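4.3 Storing Bottles on the Lirkel Shelf

Before loading, confirm that the shelf board is level and that all 3 fasteners are tight.

1. Wipe the board with a damp cloth and let it dry.
2. Place the heaviest bottles first, upright, with their bases fully on the board.
3. Leave a gap of 3 inches between glass bottles and the front edge.
4. Check the fasteners again after 50 days of use.

Note: Replacement boards are ordered under part number 57.

CAUTION: Do not lay glass bottles on their sides. Do not move the shelf while it is loaded.
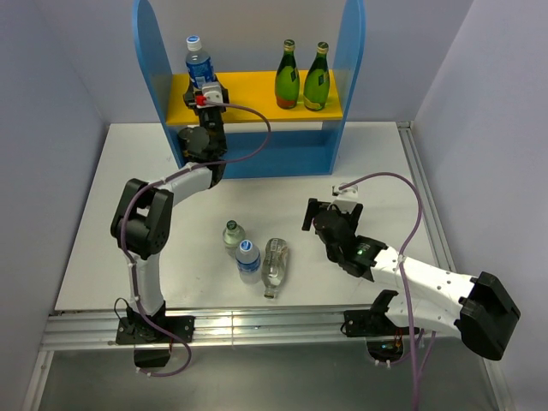
Figure 57. Glass and plastic bottles upright on the yellow shelf board.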